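Diary, 26/02/2026

Open day at Cliltell

Got in before the doors opened and signed for a visitor badge. Liên Lò had put my name down as press, which I corrected to "integrator." The day was set up as a set of stations with one task each, and visitors moved between them when a host called time. I skipped the talk and went straight to the fabric station, the only one that bears on my own work at Clevis.

The task is folding. An operator holds a gripper in each hand and folds a cloth on a bed, and the grippers record what the hands do. Those recordings then go to train an arm. Tùng Lại was hosting and kept the explanation short. Each run of a fold is an episode. An episode starts with the cloth down and crumpled and both jaws open, and ends when the operator lets go of the last corner and backs off. Anything outside those limits gets trimmed.

I asked what counts as a bad episode. A drop is fine if the operator recovers. A hand in the way of the sensors is not fine, and neither is a grip that takes a pinch of the sheet along with the cloth. He said the sheet pinch is the most common fault among new operators and the hardest to catch on playback, the sheet being soft and inclined to come along without complaint. I watched for it after that and saw it happen twice. 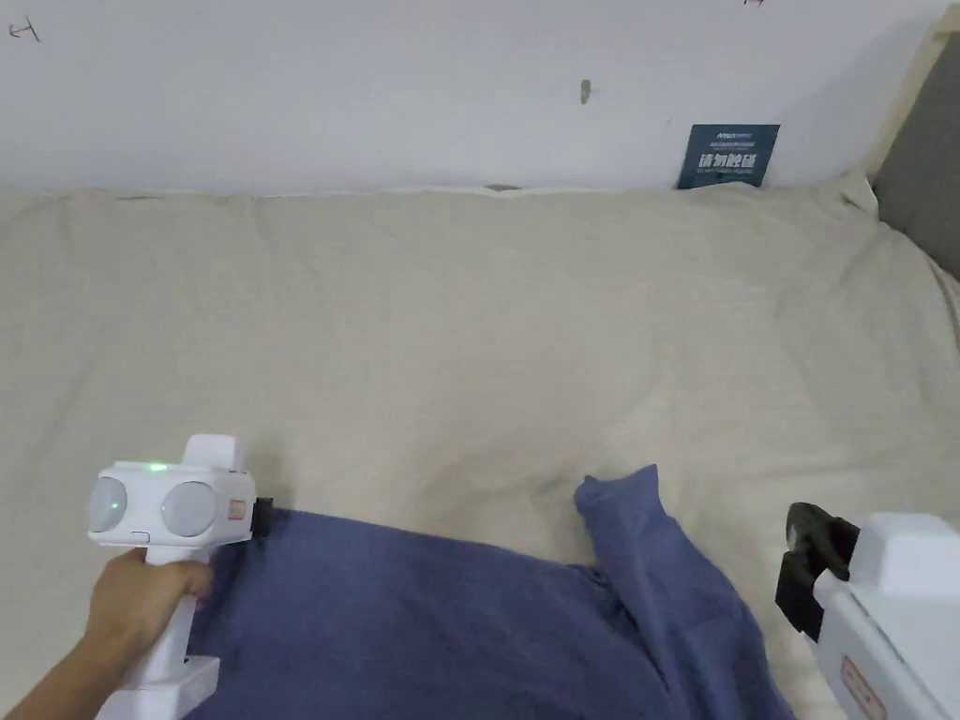 Notes on the grip

The first grasp decides the run. Experienced operators take an edge low and close to the surface, with the wrist turned so the jaw comes in nearly flat. New ones come down from above and get a handful. From above you can lift the cloth but you can't place it, and the second hand has nothing clean to take.

Speed matters less than I expected. Tùng Lại wants a steady pace with no stops in the middle. A stop while the operator thinks goes into the data as a stop, and the arm will copy it. His rule for new people is to plan the fold with the grippers still, then go.

I wrote down the handling points as he gave them. Keep the elbows off the body. Don't squeeze past contact. Let the cloth hang for a moment after a lift so it stops swinging. If an edge rolls under, put it down and take it again, and don't try to shake it flat. Go back to the same start position after each run, with both grippers over the middle of the bed.

I had a turn in the late morning. The trigger is lighter than the one we use, and the weight sits further forward. After a few runs my forearms were aware of it. My folds were poor. The third was square enough that Tùng Lại kept it, or said he would. 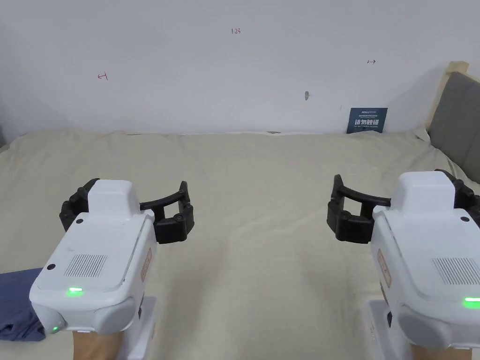 The question I brought with me was reach. At Clevis our cell has one arm on a fixed base, and we lose the far corners of anything wider than a pillowcase. I had assumed that two hands would settle it. They help, but a good deal of the answer is in the layout. With the jaws facing each other across the middle of an open sheet, neither side has to cross over the other, and the whole fold can be done in the strip between them. Our arm comes in from one end and spends half its travel going around. I also liked the marks on the wall behind the bed, a "123" in red and a small red arrow out to each side. I didn't get to ask what they are used for here, but I would put something of the kind on our own back panel as a reference for the cloth position. At present we use tape on the table, which is covered as soon as the cloth goes down.

Lunch was rice and something in a box. Liên Lã found me and we talked about the Evov controller, which she has been running for 8 weeks. She has had 2 faults in that time, both connectors. We are on our second board in the same period. She thinks our supply is noisy and told me to put a scope on it before ordering a third. Fair. I should have done it already.

In the afternoon I went back to the bed to look at the tools from the operator's side. The two fingers curve in and meet at the tips, with a gap behind them further down. That gap is useful. A thick fold can sit in it while the tips hold only the edge. Ours are straight for their full length, so a thick fold forces the tips apart and the edge slides out. I have spent most of February blaming the pad material for that.

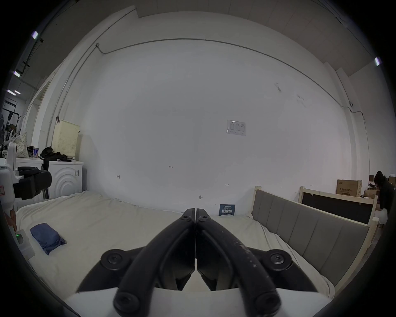 Khang Trình disagreed when I told him this over the phone from the lobby. In his view the shape is a side issue and the pads are still too hard, and he would rather change one thing at a time. He reminded me that the last time we changed the fingers and the pads together we got 54 good folds out of a batch and could not say which change had earned them. He wants the softer pads tested on the straight fingers first, then the curved fingers with the old pads. I said that was two weeks. He said it was two weeks either way.

He also asked whether anyone had shown an arm folding from the recorded data. I had to say I had not seen that part. It was on the afternoon program and I was at the bed.

Went back for a last look before closing. Mỹ Quan had taken over as host and ran it with less talk and more repeats. She had visitors do the same opening grasp over and over, one hand on each side of the cloth, and would not let them go on to the fold until both jaws came in level. It looked dull and it worked better than the morning session. By the end a man who had never held one of the things was getting a clean lift most of the time. 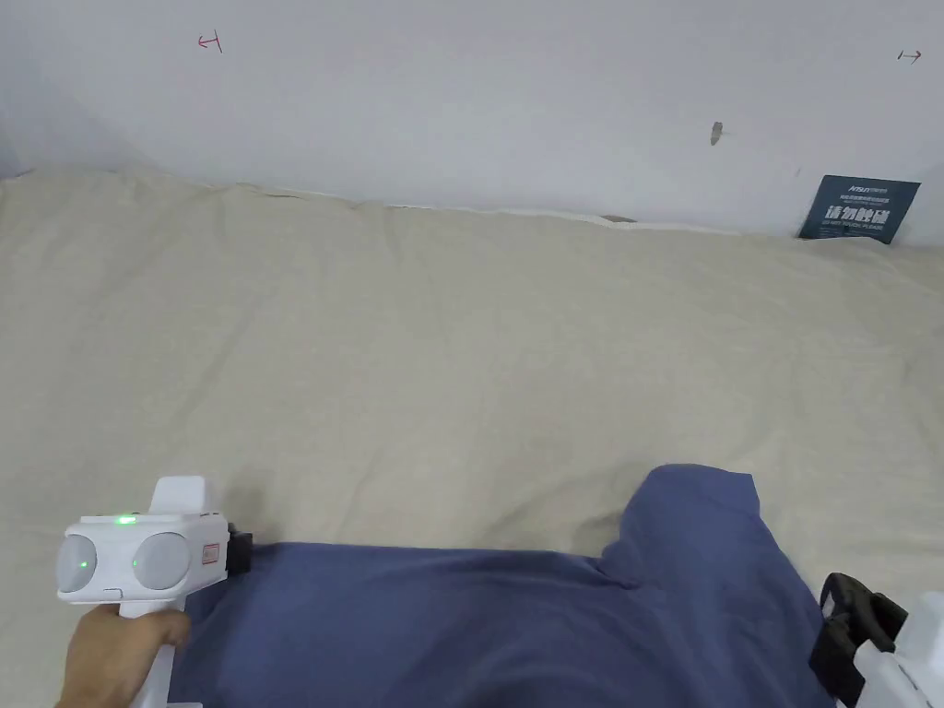 To do

Scope on the supply, first thing, before anyone touches the board.

Ask Lò for the price on curved fingers in a set of 25. Ask whether they will sell fewer.

Softer pads on the straight fingers, as Khang Trình wants. Log every drop and every sheet pinch separately — we have been putting both down as "miss."

Move the reference marks from the table to the back panel. Check that the camera can see them with the arm parked.

Write to Tùng Lại for his trimming rules. He said there was a page on it and that it was out of date.

Train back was late. Badge still in my coat pocket, to be mailed.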